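Gromden Park Day Notes
README, last edited 3/19/26

Welcome! This folder holds everything I have written down about days out at Gromden, the old amusement park on the lake. It opened in 1958, it still runs its first wooden coaster, and I think it is the best family day trip anywhere within driving distance of us. I started keeping notes so my relatives would stop calling me the night before their trips, and then friends of relatives wanted them too, so now the whole thing is shared for anyone who wants it.

You don't need any special software. The notes are plain text, and the ride log is a spreadsheet saved as CSV, so it opens in pretty much anything.

What's in the folder

rides.csv – one line per ride per visit, 3000 lines in all
food.txt – what we ate, what it cost, whether we'd get it again
parking.txt – lots, gates, and the shortcut past the boathouse
rainy.txt – indoor things, in the order I'd do them
map_notes.txt – corrections to the paper map they give you at the gate

Columns in rides.csv

visit: a number that goes up by one for each trip
ride: the name painted on the sign, even when the paper map calls it something else
time_in: when we joined the line
time_on: when we sat down
seat: front, middle, back, or blank
rating: 1 to 5, given by whoever rode it
remark: anything at all, usually short

The wait is time_on minus time_in. I didn't make a column for it, and a few people have asked me to. If you add one in your own copy, watch out for the evening rows, where I sometimes wrote 8:10 and meant 20:10. I fix those when I run into them.

A blank seat means the ride doesn't have rows (the carousel, the swings, the walk-through haunted mill). A blank rating means the rider couldn't decide, which happens a lot with the Cikudo. If you haven't been on it, the Cikudo is the spinning one behind the bandstand, with the lanterns, and it's wonderful and awful at the same time! I have given it a 5 and a 1 on the same evening.

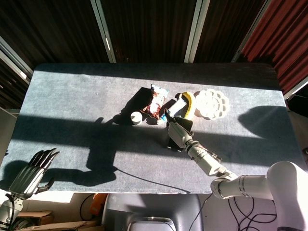

Can I bring my own food into the park?

Snacks and sandwiches are fine at both gates, and the picnic lawn by the lake is free to use all day. Glass bottles have to stay in the car. Coolers are okay as long as you can carry them by yourself, and there are lockers by the north gate if you don't want to haul one around.

That said, please save some room, because the food at Gromden is half the fun. Hyvönen is the bakery stand next to the carousel and their cardamom buns are the reason I always go in by the north gate. They sell out! Get them before your first ride and put them in your bag – they hold up fine until the afternoon. The fries by the boathouse are good too, only the line there gets long right after the puppet show lets out, and you'll stand in it with every small child in the county.

Butik, the gift shop, is worth a stop even if you don't plan on buying anything. They have the old ride posters up on the back wall and a case of ticket stubs from the first season. The postcards are the cheap thing to take home. Mugs are pricey but mine has been through the dishwasher for years and still looks great.

How ratings work

5 means we got straight back in line
4 means we'd ride it every visit
3 is fine once
2 is for when everything else has a long line
1 means never again (see Cikudo)

Four of us do most of the riding, and our tastes are all over the place, so don't lean too hard on an average. The remark column will tell you a lot more. Whoever rated the log flume a 1 was wearing new shoes.

Known gaps

The park opens for the season in April, and the early weeks are thin in the log. It's cold by the water and we tend to ride less and eat more. Waits from those weeks are so short that they'll fool you if you're planning a summer trip, so filter them out first.

There is nothing for the toddler rides after our youngest outgrew them. If you have little ones and keep notes of your own, I'd love to have them!

The height limits in map_notes.txt are copied off the signs at the ride entrances. They do change from one season to the next, so check the sign before you promise a kid anything.

Using and sharing

Copy it, print it, pass it around, change whatever you like. If you find a mistake, send me the visit number and the ride name and I'll fix it in the next update. New notes usually go in within a week of a trip, once I've found the pencil scraps in my coat pockets.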